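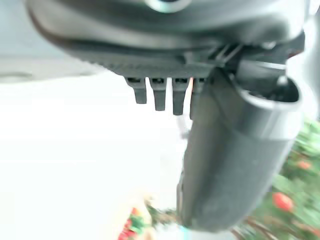 Vondport produce display maker Fososex puts robots on the stocking shift

By Csenge Mészáros, workshop lead, Fososex

VONDPORT, April - I've been dressing market displays for long enough that my thumbs have opinions about it, so when my boss asked me to write this release in my own words I said sure, as long as I get to talk about crates.

Starting this month, Fososex is using robots to do part of the stocking work in our Vondport showroom. We make and rent out display fruit, vines, flowers and slatted crates for grocery stores, hotel lobbies and trade fairs. The showroom is where buyers come to see a full shelf before they order one, and a full shelf has to be taken apart and built up again every time somebody wants to see it with less purple or more leaves (people always want more leaves!).

Until now that was done by hand, every bunch of it. There are 441 pieces in the current showroom list, and on a busy day I'd swear I had picked up each of them twice. Our three display staff, meaning me, Aranka Juhász and Ottó Katona, spent most of our mornings bending, reaching and walking back to the bins. None of that is the part of the job any of us signed up for.

Grapes were the first thing we asked for, mostly to be difficult. A bunch of artificial grapes is floppy, it slides around on the slats, and the leaf catches on everything. Cengiz Kırmızıgül, who runs the automation work here, wanted to begin with apples. We argued over coffee and I won, and he has been a good sport about it.

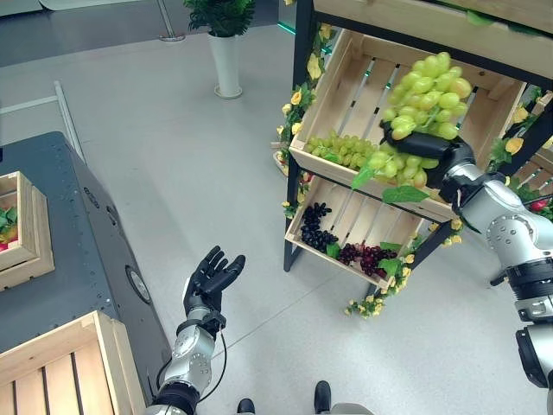 The crates stayed the same, by the way. I was worried we'd have to switch to flat trays, and I love those tilted pine crates, so I put my foot down early. The vines stayed on the posts too. Cengiz grumbled, then went off and worked on how the arm comes in toward the shelf.

So what changes for us? We start at 8 in the morning now, where it used to be 6:30. The morning list goes on a tablet and one of us stays on the floor the whole time it's being worked through. If a bunch ends up looking silly, we fix it by hand. Fluffing leaves, hiding stems, deciding where the yellow flowers go: still ours, and I'd fight anyone who tried to take it.

Nobody on the display team lost hours over this. We got that in writing before the first trial, and I'd suggest other shops ask for the same. Aranka has moved over to design two days a week and is drawing up a fall line with a lot of squash in it. Ottó trained for 46 hours on setup and safe stops, at full pay, and he now trains the rest of us.

"I used to go home with a sore back and glitter in my socks," Ottó told me when I asked him for a quote. "Now it's just the glitter."

Gaétan Bergeron, our managing director, would like me to add that the company plans to bring the same setup to our Boros warehouse once the showroom crew says it's ready. His words were, "The people who stock the shelves get to say when." I'm holding him to it, and now it's in a press release.

There are things we're still sorting out. Loose berries are a pain. The Tillska garlands, our longest ones, are staying with the humans for now, and changing over a whole shelf is still slower than two of us in a hurry.

Buyers and reporters are welcome to visit the Vondport showroom by appointment. Ask for me or Cengiz at the front desk, and wear comfortable shoes.

About Fososex: Fososex designs, makes and rents artificial fruit, greenery and display crates for stores and events, with a showroom in Vondport and a warehouse in Boros.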